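Tuesday, December 3, 2024

Bathroom day. I had put it off since the weekend and the list on the fridge was getting embarrassing, so I did it before lunch and left the laundry for later.

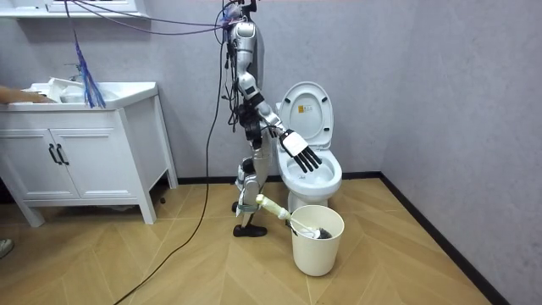

My sister read last week's entry and wrote back that I was doing it in the wrong order. She says the toilet comes last, after the sink and the floor edges, and that anyone who starts with the bowl ends up carrying it all over the room on their gloves. She also said to leave the cleaner in for longer than the bottle says and go do something else.

I don't agree about the order. If I leave the toilet for last I am tired by then and I rush it. Toilet first, fresh gloves, then the sink. I did take her advice about leaving the cleaner in. Put the seat and lid up, squeezed the Pureo under the rim, and went to strip the bed. By the time I came back I had also sorted the mail, so it got a good long soak. Brushed under the rim, then down into the bottom, then flushed with the brush still in the water to rinse it.

The brush needs replacing. The bristles are bent over on one side and it misses the spot at the back. I have been meaning to get the Dradier one with the replaceable head, but the store only had the handles last time and no heads, which is no use to me. Will look again when I go for light bulbs.

Wiped the seat on both sides, then the lid, then the hinges. The hinges are the worst part. Dust gets in there and turns to paste as soon as it's damp. I used an old toothbrush and it took longer than the rest of the toilet put together. Then the base, down to where it meets the floor, and behind it as far as my arm goes.

Sink after that. Toothpaste on the faucet again. Cleared the hair out of the drain with the plastic strip and ran the hot water for a while. It drains better now but still not fast. If it's the same in January I will call Kubiak and have them look at the trap, since they did the kitchen one and didn't charge for the visit.

Floor last. I don't like a lot of water on wood, so I swept first, then went over it with a cloth wrung out almost dry. Two passes. The boards by the toilet look duller than the others - probably from the cleaner I used before, which was too strong for them. I should find out whether I can touch up the finish on just those boards or if it has to be the whole floor. I don't want to do the whole floor.

Towels changed, new roll out, bath mat in the wash with the dark things. The mat came out with the rubber backing starting to crumble, so that's another thing to buy. Flirano had them on sale but only in colors I wouldn't pick.

Finished a little after noon. Soup and the end of the bread. Laundry didn't get folded until after supper - sheets done, shirts still in the basket.

For next time: brush, bath mat, gloves (down to 2 pairs), light bulbs for the hall.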